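Warbridge heating plant: where things stand

July 27, 2022

The Warbridge district heating plant will stay on natural gas through the coming winter. Council received the staff report on the Clavolcombe biomass proposal earlier this month and voted to defer a decision until the fuel supply questions are answered.

For those who missed the March issue, the proposal is to replace the older of the plant's 2 gas boilers with one that burns wood chips from the Clavolcombe sawmill. The sawmill now trucks most of its chips out of the region. Stelmakh, the engineering firm hired to study the idea, found that the chip boiler could carry roughly 35 per cent of the winter heating load, with gas covering the coldest days.

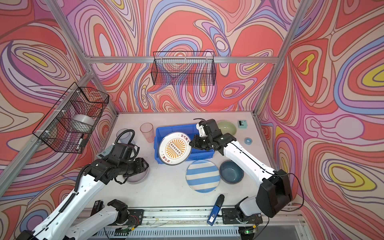
One subscriber on Mill Road wrote to ask why the town would tie itself to a single sawmill when mills have been cutting shifts across the province, and whether anyone had priced a winter in which the chips stop coming. The Stelmakh study does look at this, but only briefly. It assumes the gas boilers could take over the full load within a day, and it does not put a dollar figure on buying that gas at short notice.

Price is the other sticking point. When the study began, gas was cheap enough that the chip boiler made sense mainly on emissions grounds. Gas has gone up a good deal over the past year and the savings now look better on paper.

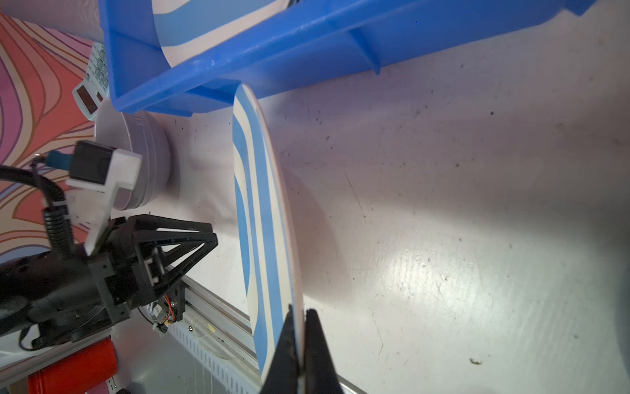 Staff were careful about leaning on that. A boiler is a long purchase, and the report points out that a return to lower gas prices would stretch out the payback. Council asked for the numbers to be run again using a low, middle and high gas price, with the carbon charge shown on its own line.

The plant serves 17 buildings, including the arena, the library and both schools. Customers pay a connection fee plus a metered rate, and neither will change before the next budget. The connection fee stays at $100 a month for small commercial accounts.

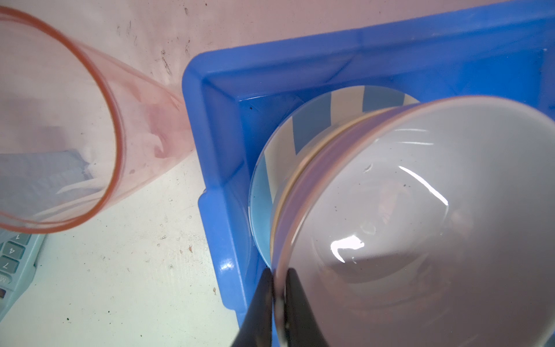 Work that was already approved will go ahead either way. Clivero has the contract to replace the leaking section of pipe under the arena parking lot, and crews expect to close the north entrance while the trench is open. Hot water to the change rooms will be off for part of that time. The arena will post the hours at the front desk.

The revised report is due back before the fall budget meetings. Copies of the current one can be read at the town office or the library.

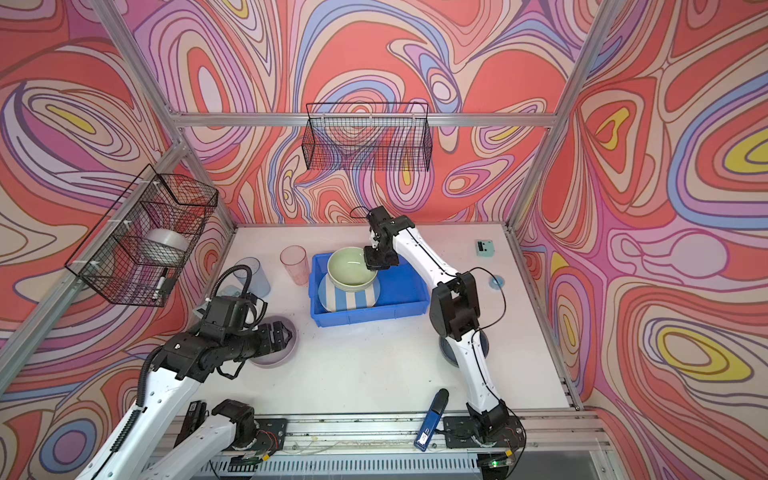 ENERGY AND UTILITIES

Comments on the chip boiler proposal can be dropped off at the town office or mailed in. Please include your street address so staff can tell whether you are on the heating network. Letters received before the revised report comes out will be attached to it.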